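# Unit 4: Comparing Two Finger Pads on Small, Awkward Objects

Lab handout, February. Bring your own log sheet.

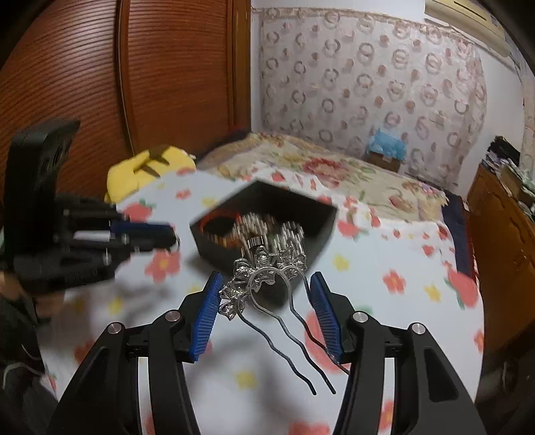
The two pads under test are the Kovitz ribbed pad and the Teuber smooth pad. Both fit the same hand-held gripper, so the linkage and the closing force stay fixed and only the contact surface changes. Swap pads between blocks, never in the middle of one.

## Objects

Hair accessories make up most of this set. They are light and shiny, and few of them have a flat side to hold. A metal comb with wavy prongs is a good first pick. Wire gives the pad very little to press on, and ornaments along the top edge move the weight away from the center.

## Procedure

1. Put the object back at its start mark.
2. Close at the low force setting and lift clear of the cloth.
3. Hold, then tilt the wrist one way and back.
4. Lower the object and open.
5. Log the result as *held*, *turned* or *dropped*.

Run 16 trials per object per pad. *Turned* means the object rotated in the grip but did not fall — a lot of you marked these as *held* last term, and it made the pads look the same.

## Notes on the video

Check your footage before you leave. Fast moves of the wrist blur whatever is behind the fingers, and a blurred tray can't be used for locating the next object. Slow down on the approach. The lift can be quicker.

The Brendari set has 2,536 clips from earlier terms. Use it for practice labeling only. Don't mix those labels with your own counts.

## To hand in

- Log sheet for both pads
- One paragraph on which grasp point you chose for the comb, and why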